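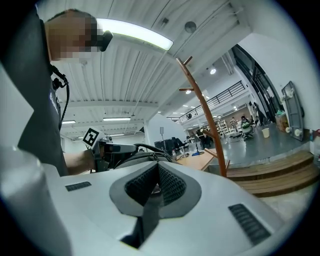
About Kustlow

Kustlow is a small evening school for people who want to learn to sew, mend and alter clothes. Started in April, 17 years ago, in one room over a shoe shop. Two machines, one iron, a lot of extension cords. We have more room now. Still the same iron.

Who we are

Lovely Agbayani runs the school and teaches most of the beginner classes. She did alterations for a bridal store before this and can take in a bodice faster than you can find your pins. The other teachers come and go with the term - all working tailors or pattern cutters with day jobs, so please be patient if an email takes a day or two to get answered.

What we teach

Beginners - threading, straight seams, hems, zippers. Ten weeks. You make a tote bag first, then a skirt or pajama pants, your pick.

Mending - darning, patches, replacing a lining, fixing pockets. Four weeks, mostly by hand. Bring your own clothes. Clean please.

Alterations - for people who can already sew a decent seam. Taking in, letting out, shortening sleeves from the shoulder. Jeans get their own night becuase everybody asks.

Pattern drafting - the Aquino course, named after the street we used to be on. Long one, two terms. You leave with a basic block that fits you and a folder of your own patterns.

Kids sew on school breaks, ages nine and up. Dates go up on the notice page when we have them.

Fees

Beginners is $375 for the ten weeks, thread and practice fabric included. Mending is cheaper, ask at the desk. Pattern drafting can be paid in two parts. If money is tight talk to Lovely, we keep a few reduced places every term and you don't need to fill in a form for it.

Refunds up to the second class. After that we can move you to a later term but not give the money back, sorry.

Where to find us

Erkero Building, Room 1101. Elevator on the left as you come in, the one on the right only goes to the parking level. Street door locks at 7 so if you're late ring the bell marked Sewing and somebody will come down. Give it a minute - machines are loud.

Parking behind the building is free in the evening. Bike rack out front.

What to bring

Fabric scissors if you have them, tape measure, pins, something to write in. Flat shoes for the pedal. We have loaner scissors but they get dull fast. Machines are provided, your welcome to bring your own as long as the cord is in good shape.

The Plasell room

Our fabric swap. Leave what you won't use, take what you will. Cottons and wools go quick, there is always too much curtain material. Open to students during class hours and to anyone on swap nights. No foam, no opened bags of stuffing.

Getting in touch

Phone is extension 2855 through the building desk, evenings only. Email is better. Waiting lists for Beginners open when the term before it starts, so sign up early - it fills.

Page last updated 9/10/22. New class times still to be added, check back.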